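Indside compares two grippers on ribbed glass

The automation group at Indside has completed a comparison of two grippers, the Grewal and the Ketetti, for handling fragile goods. Nneka Omoregie, who directed the trials, said that glass had been chosen early. "Ribs and a narrow waist leave very little flat surface to hold," she said. The programme ran to 3087 lifts, of which 971 were made with the Ketetti.

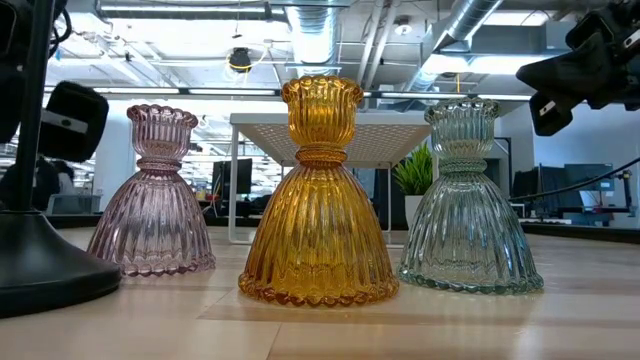
Force and grip

Leif Strand, responsible for the controllers, said that 68 lifts had been stopped by the force limit. "We would prefer a stopped lift to a chipped rim," he said. He added that clear glass remained difficult for the depth camera. A further round is planned for July.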